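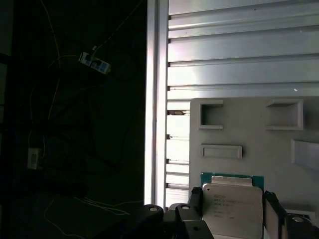

Jul 11, 2024
By Feven Tekleab
Filed under: Bench Notes, Desktops, Heat

Picked the Chaudhary tower back up this morning. Same complaint as before: fine for email, fine for spreadsheets, then somebody opens a big drawing and the whole thing slows to a crawl and the fan sounds like a hair dryer. Deming had already blown the dust out and written "clean, still hot" on the ticket, so I skipped that part and went straight to logging temperatures.

It was sitting at 56 C doing nothing at all, which I didn't love, and when I started the load test it went to 100 and stuck there like it had hit the ceiling (it had). Clock speed dropped right away. So the machine is protecting itself, good for it, and the customer's slow drawings are explained. What isn't explained is why the heat can't get out.

First guess was dried-up paste. The Tarkotura cooler came off with a twist, no real fight, and the paste underneath was chalky at the corners but still kind of greasy in the middle. I've seen way worse run way cooler. Cleaned both faces with alcohol and the lint-free wipes (the OTHER box, the blue ones shed, please can we throw the blue ones out), put on a fresh blob, tightened the screws in a cross pattern, ran it again.

Still 100. It took maybe a little longer to get there? I didn't time the first run so I can't say, and I'm annoyed at myself about that. Next time write down the start time before touching anything.

So off it came again, and this time I looked at the print the paste had left. Really nice thin spread along one side, and on the opposite side a thick ridge that had barely been squashed. That is a cooler sitting crooked! I was so pleased I went and got Deming away from his lunch to look at it. He laid a steel ruler across the cooler base and held it up to the window, no light coming under, so the base is flat. Then he started poking at the mounting posts and found that one of them was standing taller than the rest. Someone had put a washer under it at some point. No idea who or when, it isn't in our paperwork, and the customer bought the tower secondhand from a drafting office over in Flallovport, so it could go back years.

Washer out. It's taped to the facing page if anyone wants to admire it.

Third mount of the day. I used less paste this time, closer to a lentil than a pea, and did the screws in half turns so nothing got ahead of anything else. Idle came down nicely and under load it leveled off well short of the limit and just stayed there, fan at a pleasant hum, clock speed steady. Left it running for 2 hours while I did the printer returns and it never budged. I'll put the curve in the shared folder under the ticket name.

Side notes before I forget them:

The free monitoring program on the bench laptop and the reading in the setup screen don't agree. The setup screen reads hotter. I went with the program for all of today's numbers, so compare like with like.

We're low on paste. The syringe in the drawer is the Rurnasik gray stuff from January and the tip has gone crusty, I had to squeeze out a bit of oily junk before it came out smooth. Cap it properly, store it tip down. I've ordered 8 small tubes in place of another big one and we'll see if we waste less.

Deming thinks we should photograph the paste print every time a cooler comes off, before wiping. I grumbled (my hands are always filthy at exactly that moment) but he's right, if I'd looked at the first print properly I would have saved myself a whole mount. Old paste or not, it would have shown the same lopsided ridge, and I wiped it off without a glance. Let's try it for the rest of the summer and keep the pictures with the tickets.

Still to do on this one: put the side panel on and run the load test again closed up, because everything today was with the case open and that's cheating a bit. The front filter has a torn corner too. Ask the customer if they want a new one or if tape is fine. Deming is calling them tomorrow, I've left the ticket on his keyboard.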